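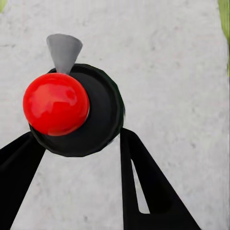
09/06/2018
By the Technology Desk
Reading time: 1 minute

Can a gripper be judged before it is built? In large part, provided that the simulated trials are strict.

Plemesberg spent May comparing two finger designs for the Xenos arm – 422 simulated grasps with each. The slotted finger, offered by Nonent, held on 52 more occasions than the plain one. Coloured balls serve as targets, set against a speckled grey ground with the black fingers in view.

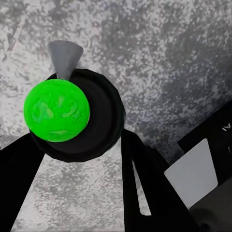

Next steps at Griturville

Physical trials will follow at the Griturville workshop, where up to 900 grasps are planned.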